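Can a machine do my chores yet? Notes from the kitchen table
Posted 11/16/22

Every few months my mum rings to ask whether they've made a robot that will do the ironing, as though I might have been keeping it from her.

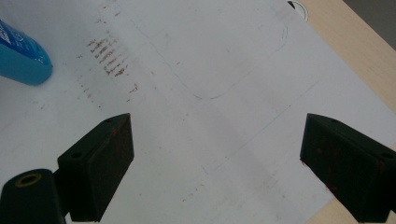
I have been a bit obsessed with the question myself since February, when I moved to Gustow and found I had a smaller flat, a longer commute and somehow twice the washing up. So I started reading, and then I started pestering people who work on this stuff, and Johanna Gasser was kind enough to let me hang about for an afternoon while she and her colleagues at Lanz tried to teach a gripper to tidy and wipe down a table. I brought a lemon slice. It went over very well (the slice, I mean, the gripper had no opinion).

What strikes you first is how dull the work is, and I say that fondly. I had pictured something like a dance rehearsal. It's much closer to teaching a toddler to put the cap back on a texta, over and over, with everyone being terribly patient. You take hold of the thing, you move it, you put it down, you start again. Johanna told me they had 613 good goes at one job before the machine managed it by itself with any confidence, and then somebody swapped the bottle for a slightly fatter one and it went to pieces.

Take a big sheet of white paper on a table. You or I would look at it and know in half a second that the blue pen lines are drawn on and will stay there, that the brownish marks might be a stain or might be crumbs, and that the grey patch might be a shadow and nothing to worry about. A machine doesn't get any of that for free. Ours (listen to me, "ours", I was there for one afternoon) would happily try to wipe up a shadow. Then there's the paper itself, lying so flat that two chunky fingers have a terrible time getting under it. I never thought about how I pick up a sheet of paper until I watched that. I lick my thumb, or slide it to the edge of the table and let it hang over a little. Try it yourself with oven mitts on and you'll get the idea. I did, when I got home, and I don't mind telling you I lost my temper.

Bottles are easier, apparently. They're stiff, they're a decent size, they have a nice bright colour more often than not, and they don't change shape when you grab them. If all my housework consisted of moving bottles from one end of the bench to the other I would be a free woman by Christmas. But it's mostly cloth, in my house. Cloth and crumbs and pots with something welded to the bottom.

I asked about shop floors too, because my brother works in a packing shed over at Naltton and he's been told the robots are coming for about as long as he's had the job. His place put in an Ison machine last year to stack cartons, and it's marvellous at it, it can do up to 60 cartons in the time it takes him to find his gloves. But every carton is the same, and it comes down the line facing the same way, and if one arrives with a crushed corner the whole show stops and my brother goes over and sorts it out with his hands. He has become a sort of nurse to it. He's grown quite attached, I think, though he'd deny it.

So that's roughly where I've landed for now. The same thing over and over in the same spot, yes, and they're getting very good. My kitchen on a school night, with a wet tea towel over the tap and peas under the toaster, no, and I'd be surprised if it were any time soon. I'd put $2000 aside for one tomorrow if it folded fitted sheets, mind you, and I can't fold those either.

Mum was disappointed when I reported back. She wanted to know if it could at least do the windows. I've promised to ask Johanna next time, and I'm going back in 6 weeks with another slice, probably the caramel one, so if you have questions you'd like me to pass on, pop them in the comments and I'll take the list along with me.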